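Threads > Money > Debt and bills

Musyoka Lema
Dental bills and debt, a thread
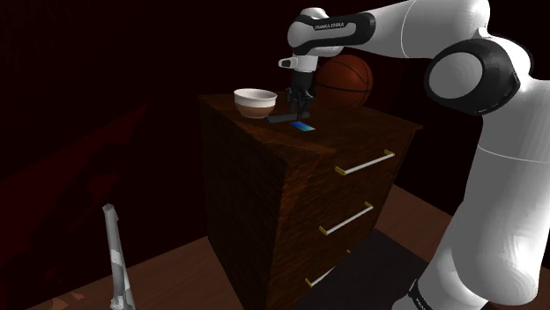
Chest of drawers, dark brown wood.

1/ So my dentist in Briltham wants £1,983 for a root canal and crown. I laughed, then I went home and had a biscuit on the good side.

2/ First thought was the credit card. Then my cousin Godfrey (did exactly that in October, still paying it off) told me to ask for a payment plan first. I didn't know you could!

3/ Rang up. Joyce on reception was lovely. £300 down, then £100 a month, no interest, and the last payment's a smaller one. It isn't on the website anywhere, I looked.

4/ Do get it in writing though. Mine came as 2 pages and I found a missed payment fee on the second one. Asked if they'd drop it and they did.

5/ Someone asked about going bankrupt over bills like this. Please talk to a free debt adviser before you even think about it. Beatrice Mbwambo went that route and she says the fee alone made her wince.

6/ Crown goes on next month. Soup till then, mostly leek.

Contact | Copyright Pundik | Back to top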